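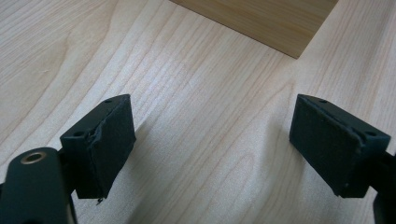 Care of pale timber tabletops: finish and cleaning
Wistside Members' Forum > Shared Rooms > Furniture

bench_convenor
Posted Monday, 9:14 am
Members are asked to comment on the care of the light timber tabletop in the shared workroom. The present guideline permits a damp cloth and mild soap only. A request has been received to allow a hardwax oil, namely the Ridetti product in the matte grade. Replies will be considered before the guideline is revised in September.

larchgrove31
Posted Monday, 10:02 am
I do not support the request. The surface has an even, low sheen at present, and oil is likely to deepen the colour of a pale timber. I would prefer that the grain keep its light beige tone.

Halás_user
Posted Monday, 11:40 am
With respect to the previous poster, a matte hardwax oil need not darken the timber to any great degree. I have used one on a maple desk at home for 5 years and the colour remains acceptable. The guideline should, however, state how the surface is to be prepared. The grain runs on a long diagonal in places and curves into arches in others, and any sanding should follow it as closely as possible. 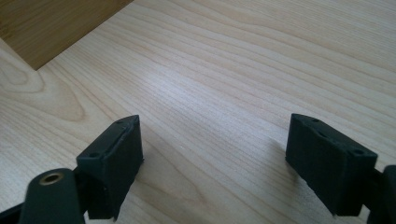
I would also suggest that nothing coarser than 336 grit be used by hand, and that power sanders be excluded entirely. The darker honey-brown board should be left out of the work, as its tone is warmer and a single product may not suit both.

larchgrove31
Posted Monday, 12:25 pm
I am not aware of any supplier that stocks 336 grit. Did the member mean 320?

Halás_user
Posted Monday, 12:31 pm
That was an error on my part. 320 is correct. The final pass may be done at 800 if a smoother feel is wanted.

zostirura_desk
Posted Monday, 2:08 pm
I must disagree on 800. Sanding so finely before oiling can limit how much the timber takes up. The member may be thinking of work between coats.

bench_convenor
Posted Monday, 4:50 pm
Thank you for the replies. A test patch on the underside will be arranged before any decision is made. Until then the current guideline applies, and members are reminded to use coasters.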